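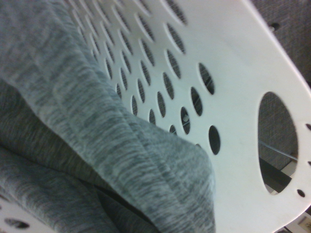 4.2 Handling of Knit Garments Between Basket and Bed

The second stage of the study covers the interval between the arrival of the laundry basket in the bedroom and the first fold. Records were kept in 33 households in Grornasbridge, each visited in January by one of two observers (Z. Okafor and R. Patwary). Garments were coded by construction (knit or woven), surface (plain, printed or heathered) and state on arrival (folded, draped or bunched). The state on arrival was recorded before the householder touched the basket.

Knit garments were more often draped over the rim than woven ones. A sweatshirt placed last on a full load tends to lie partly across the basket wall, with the roll of the fold outside and the heavier part of the body inside. We refer to this as the rim position. It has two consequences for the later steps. The garment is the first to be picked up, and it carries a broad diagonal fold that does not correspond to any seam. Householders who folded directly from the rim position usually had to reopen the garment and begin again – a sequence coded as a restart. Restarts were less frequent where the garment was first laid on the bed and released.

The basket itself was treated as a secondary variable. Perforated plastic walls were the most common type. Smooth walls allowed a knit to slide back into the load when the item beneath it was removed, while slot edges and handle openings sometimes caught cuffs and drawcords. Wicker was excluded from the comparison, as the sample contained too few examples for the test used in Section 3.

Transfer to the bed was carried out in one of two ways. In the first, the garment was lifted at a single point and lowered, which leaves a loose bunch with one or more free flaps. In the second, it was held at both shoulders and laid down at full length.

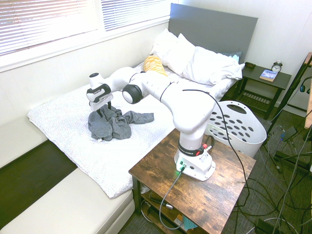
The single-point lift was quicker in every household where both methods were observed, but the time saved was partly lost in spreading. Spreading was taken to begin when a flap was pulled away from the bunch and to end when both sleeves lay clear of the body. The median number of separate pulls was 7 for the single-point lift and 6 for the two-shoulder lift. The small difference is explained by the sleeves, which required separate attention in either case. Beds with several pillows at the head offered less usable length, and householders in these rooms worked nearer the middle of the mattress or turned the garment sideways.

The bed covering affected the visibility of the garment outline. Coverings were grouped as plain, finely patterned or boldly patterned. A white ground gave a clear boundary against mid-toned and dark knits regardless of the print. Within the garment the position was different. Heathered and space-dyed yarns break the surface into short light and dark streaks, and a shallow internal fold can be mistaken for part of the coloring. The coders (S. Baird and E. Machala) disagreed on fold position more often for these fabrics than for plain ones, and all such cases were reviewed by a third reader, V. Hájek.

Figure 4. Heathered gray-blue fabric in uneven folds on a white cloth printed with dotted rings. The streaks meet the upper left boundary at an angle, and the edge there looks rounded, as though folded or rolled over.

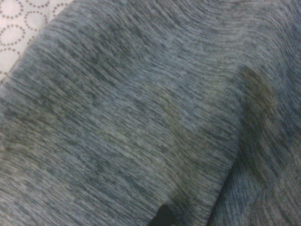 Why were heathered knits kept as a separate class in the analysis? Their folds were located less consistently by the coders, and pooling them with plain knits would have raised the error for both groups.

Streak direction was retained as an aid to coding. Where streaks changed direction abruptly, a fold was recorded even if no shadow could be seen – where they continued without a break, the coder was instructed to record a fold only if an edge was present. This rule resolved most of the disputed cases. The remainder were marked as indeterminate and left out of Table 5.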